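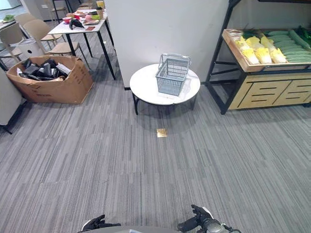
The height at which a shop basket is offered to the customer is treated in most fit-out specifications as a housekeeping matter. It appears, if it appears at all, on the same page as mats and bins. I think it should be on the layout drawing, with a dimension against it, and reviewed with the same care as the angle of the produce trays. A grey perforated basket on a small round table, handles up, a short way from the cabbages and cucumbers, is a better piece of retail planning than a stack of the same baskets on the floor by the door. The rest of this essay argues for that position and deals with the usual objections.

The conventional arrangement is a nested floor stack. Its advantages are density and cost: a stack occupies the footprint of one basket and needs no furniture. Its disadvantages are borne by the customer. The lowest basket in a stack is at ankle height, and the handles lie flat against the one beneath. Two hands are often needed, one to lift and one to hold the stack down. Perforated baskets bind against each other more readily than smooth ones when the rims are worn, and most rims in daily use are worn.

I kept notes on this over 6 visits to Pliditz, a small greengrocer's that had agreed to move its baskets for the length of February. On the first visits the baskets were in a floor stack. After that they were put out singly on a low table between the entrance and the vegetables. Of 299 customers noted, 213 took a basket. The share was higher in the table period, though the weather also improved and I would not put a percentage on the effect. What could be noted with more confidence was behaviour. With the floor stack, people bent, pulled, and either succeeded or walked on. With the table, people who had gone past it with nothing in their hands came back for a basket once they had picked up a cucumber. Returning to a floor stack was rare.

The second point concerns distance. A basket is normally issued at the door, on the theory that the customer decides there how much to buy. In a large supermarket this may hold. In a small shop the decision is made at the first display, and the first display is usually vegetables. Napa cabbages are a good test case. They are bulky and awkward to hold under one arm with anything else, and the leafy ends are easily bruised. A customer holding one cabbage and no basket has finished shopping unless a basket is within reach. Long cucumbers present a milder form of the same problem.

The usual objection is floor area. A round table with splayed legs takes more carpet than its top suggests, and the feet are a trip hazard if they project past the edge of the top. This is a fair objection to a particular table. It can be met by choosing one whose feet fall within the plan of the top, and by keeping it clear of the direct line between door and till. Round tops are preferable to square ones in narrow plans. People cut corners, and a round top has none to catch a coat on.

A further objection is that a table holds very few baskets. This is correct, and it means the table has to be restocked. Pliditz kept its reserve in a stack behind the counter and brought baskets out in twos. The labour was small but it was not nil, and any shop that cannot spare it should stay with a floor stack on a raised plinth. Wedby sells a plinth for this purpose. Protico sells a wheeled one, which I do not recommend on carpet.

Carpet deserves a paragraph of its own. It is an odd finish for fresh produce and I would not specify it under leafy stock that is misted. Where it already exists, as in converted offices and showrooms, it has one benefit, which is that light furniture does not slide on it. Floor outlets are the main constraint. A brass outlet plate in the middle of the plan is a fixed point, and the table should stand beside it or behind it, with no leg on the plate. If the outlet is needed for a scale or a lamp, the lead must run away from the aisle.

Columns are the other fixed point. Planners tend to regard a wide column as lost area and hang something on it. I would leave it plain. A plain white column behind a basket table makes the table easy to find from the door, and a grey basket needs the help. The Cisternas layout guide recommends promotional panels on every column face. In shops of this size I think that is poor advice, as the panel competes with the price labels on the trays, and those are small enough already.

My proposal for a specification clause is short. Baskets to be presented singly, handles raised, at table height, no more than 2 paces from the first produce display. Reserve stack to be kept off the customer floor. Table position to be dimensioned from the nearest column and shown on the drawing.

The clause adds one item of furniture and one line to the opening checklist. The cost of the table at Pliditz was recovered from the budget for a second floor mat, which was then not bought.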